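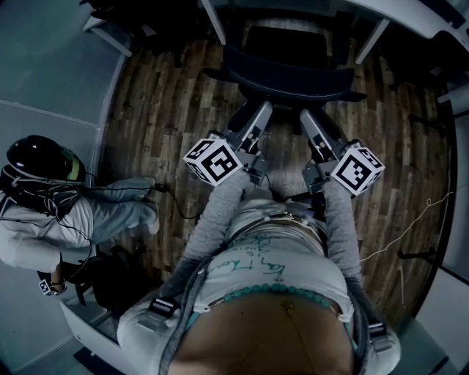 Silla negra frente a la mesa blanca: punto de partida de la puesta a punto.

4. Colocar y ajustar las sillas de la sala

Si ya tienes las mesas en su sitio (sección 3), ahora viene la parte más agradecida de toda la guía. Una silla bien regulada cambia por completo la tarde de trabajo, y lo mejor es que casi todo se hace con las manos, sin herramientas y en muy poco tiempo. ¡Anímate a hacerlo con calma la primera vez! Después te saldrá solo.

La sección vale para las sillas de oficina negras de la sala, con o sin reposacabezas. Los nombres de los mandos pueden cambiar de un modelo a otro; si tu silla lleva las palancas en otro lado, busca la que haga lo mismo y sigue adelante.

4.1 Antes de empezar

Necesitas:
- Un paño de microfibra ligeramente humedecido.
- Un cepillo de cerdas blandas para las mallas.
- Una cinta métrica.
- El juego de llaves Allen que dejaste aparte en la sección 2.
- Acceso al tablero de Trello de la sala, en la lista «Sillas».

Nota: retira del suelo cables, bolsas y papeles antes de mover nada. Una rueda que pisa un cable puede frenar en seco y volcar la silla.

4.2 Llevar la silla a su puesto

1. Sujeta la silla por el respaldo, con las dos manos, y hazla rodar hacia ti. Si notas que una rueda arrastra, párate y pasa al apartado 4.7.
2. Gírala hasta que el asiento mire a la mesa.
3. Acércala al tablero despacio y comprueba que los reposabrazos no golpean el canto. En las mesas de borde curvo, céntrala en la parte donde vaya a sentarse la persona, aunque no coincida con el centro exacto del tablero.
4. Mira las patas de la mesa. La base de la silla tiene que poder girar sin tocarlas.
5. Deja libre detrás un paso de 90 cm. Mídelo desde el respaldo, con la silla en la posición en la que se va a usar, y no con la silla metida debajo de la mesa.

Precaución: no arrastres la silla tirando de un reposabrazos ni del reposacabezas. Son piezas regulables y con el tiempo cogen holgura.

Si vas a colocar varias, haz primero la que está más lejos de la puerta. Parece una tontería, pero te ahorra ir esquivando sillas con otra silla en las manos. Guangming Yao montó la sala entera al revés la primera vez y acabó sacando la mitad al pasillo.

4.3 Altura del asiento

1. Siéntate con la espalda apoyada en el respaldo.
2. Localiza la palanca de altura. En la mayoría está debajo del asiento, a mano derecha.
3. Levanta un poco el cuerpo y tira de la palanca: el asiento sube. Con el peso apoyado, baja.
4. Suelta la palanca cuando tengas los pies planos en el suelo y las rodillas dobladas en ángulo recto, o un pelín más abiertas.
5. Pon las manos sobre la mesa. Los codos deberían quedar a la altura del tablero.

Nota: si para llegar a la mesa tienes que levantar los pies, gana la mesa. Ajusta la silla al tablero y usa un reposapiés. Hay 3 en el armario de material, y se apuntan en Trello al cogerlos.

Haz este ajuste con el calzado que llevas normalmente. Unas suelas gruesas cambian la medida más de lo que uno espera, y es una pena tener que repetirlo todo al día siguiente.

4.4 Respaldo y malla

La malla es la gran virtud de estas sillas: deja pasar el aire, cede lo justo y pesa muy poco. También es la parte que más se descuida, así que dedícale un rato.

1. Ponte detrás de la silla y pasa la palma de la mano por la malla, de arriba abajo. Debe ofrecer una tensión pareja, sin bolsas.
2. Revisa el borde, donde el tejido se une al marco. Busca hilos sueltos o puntos despegados.
3. Cepilla en seco, siempre en la misma dirección. El polvo se mete en el trenzado y el paño húmedo, por sí solo, lo apelmaza.
4. Pasa después el paño por el marco y por la columna que une el respaldo con el asiento.
5. Siéntate y busca el apoyo lumbar. La curva del respaldo tiene que encajar en la curva de tu espalda, a la altura del cinturón.
6. Si el respaldo sube y baja, muévelo de punto en punto hasta encontrar el tuyo. Se nota enseguida, ¡da gusto cuando encaja!

Precaución: no uses quitamanchas con disolvente sobre la malla. Agua tibia y una gota de jabón neutro bastan.

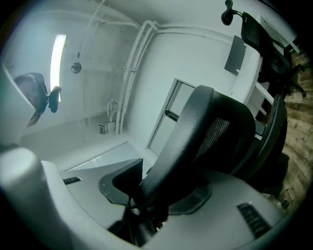
Sala de trabajo, marzo

Con las sillas ya repartidas, llega el momento de mirar también hacia arriba. La luz y el aire de la sala deciden muchas cosas sobre la posición de cada puesto, y conviene resolverlas antes de afinar los reposabrazos.

4.5 La silla, la luz y la ventilación

1. Enciende el fluorescente y siéntate en cada puesto, uno por uno.
2. Mira al frente, como si leyeras en una pantalla. Si ves el tubo reflejado, gira la silla unos grados o desplaza el puesto hacia un lado.
3. Reclina el respaldo hasta el tope. Si el tubo te deslumbra en esa postura, baja un punto el reposacabezas y vuelve a probar.
4. Deja despejada la pared junto a cualquier ventilador o rejilla. No apoyes ahí respaldos ni cuelgues abrigos.
5. Repite la prueba por la tarde, con la luz natural de esa hora.

Las paredes y el techo blancos ayudan mucho. Reparten la luz por toda la sala y permiten trabajar bien en puestos que sobre el plano parecían los peores. Yulan Su pidió justo uno de esos, el más alejado de la ventana, y ahora no hay quien se lo quite.

Nota: si alguien prefiere menos luz directa, prueba primero a girar la silla. Cambiar una mesa de sitio obliga a rehacer el cableado de la sección 3, y eso es media mañana.

4.6 Reposabrazos y reposacabezas

Reposabrazos:

1. Deja caer los hombros. De verdad: sube los hombros hasta las orejas, suéltalos y quédate ahí.
2. Dobla los codos y regula la altura del apoyo hasta que los roce por debajo, sin empujarlos.
3. Iguala los dos lados. Los puntos de parada hacen clic; cuéntalos desde abajo si te cuesta verlo.
4. Acerca la silla a la mesa y comprueba otra vez que no chocan.

Reposacabezas (solo en las sillas que lo llevan):

1. Agárralo por los dos lados y súbelo hasta que se apoye en la parte alta de la nuca.
2. Inclínalo hacia delante lo justo para que toque al reclinarte. Sentado derecho no debería empujarte.
3. Si no se mantiene en su sitio, aprieta el tornillo de la articulación un cuarto de vuelta y prueba de nuevo.

Precaución: no levantes nunca la silla por el reposacabezas, aunque parezca el asa perfecta. 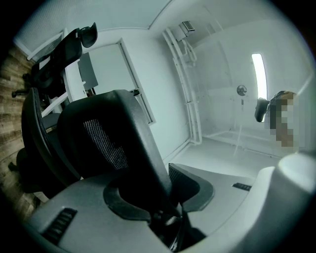

Cuando termines con una silla, pasa a la siguiente sin cambiar de orden: altura, respaldo, luz, reposabrazos y reposacabezas. Seguir siempre la misma secuencia evita dejarse un ajuste a medias, sobre todo cuando hay varias personas ayudando y cada una empieza por donde le apetece.

4.7 Ruedas y suelo

El suelo de lamas con aspecto de madera es precioso y agradecido de limpiar, pero se marca si una rueda arrastra arenilla. Esta revisión es corta y merece la pena hacerla en todas las sillas.

1. Tumba la silla de lado sobre una manta. Pide ayuda si te resulta pesada.
2. Gira cada rueda con un dedo. Debe rodar suelta y pivotar sobre su eje.
3. Saca pelusas e hilos con unas pinzas. Los pelos largos enrollados en el eje se cortan primero y luego se tira de ellos.
4. Limpia la banda de rodadura con el paño y sécala.
5. Presiona cada rueda hacia la base hasta que quede bien encajada.
6. Levanta la silla y hazla rodar a lo largo de las lamas y después de través. No debería oírse ningún golpeteo.

Precaución: nada de aceite en las ruedas. Gotea, ensucia el suelo y atrae más polvo.

Nota: si una rueda sigue arrastrando después de limpiarla, cámbiala. Las de recambio están en la caja marcada «Lemieux», balda inferior del armario. Anota el cambio en la tarjeta de esa silla.

4.8 Comprobación final

Con la silla en su puesto y una persona sentada:

- Los pies apoyan enteros, en el suelo o en el reposapiés.
- La espalda toca el respaldo sin esfuerzo.
- Los hombros están sueltos.
- La base gira sin tocar las patas de la mesa.
- El paso de detrás sigue libre.
- No hay cables bajo las ruedas.

Si algo falla, vuelve al apartado correspondiente y corrige solo eso. No hace falta empezar de cero.

4.9 Problemas frecuentes

La silla baja sola durante el día. Suele ser el pistón de gas. Retira la silla del uso y abre una tarjeta en Trello con la etiqueta «Avería». No intentes desmontar el pistón.

El respaldo cruje al reclinarse. Aprieta los tornillos de la unión entre columna y asiento, alternando de un lado a otro. Si cruje igual, mira si hay algo atrapado en la unión.

La malla tiene un enganchón. No cortes el hilo. Empújalo hacia dentro con la punta roma de una aguja de lana y deja pasar unos días antes de decidir nada.

El reposabrazos se hunde al apoyarse. Súbelo hasta arriba, bájalo del todo y vuelve a subirlo. En muchas sillas eso reinicia el trinquete.

La silla se va sola hacia un lado. Comprueba primero que no sea el suelo: prueba otra silla en el mismo punto.

4.10 Mantenimiento

Cada semana: paño por los reposabrazos y el asiento.
Cada mes: cepillado de mallas y revisión de ruedas.
Cada 5 meses: apriete general de tornillos, con la llave Allen, sin forzar.

Las tareas mensuales las reparte Xiaoqing Yin desde el tablero. Si te toca y no puedes, mueve la tarjeta a «Pendiente de cambio» y alguien la recogerá.

Continúa en la sección 5, Pantallas y brazos de monitor.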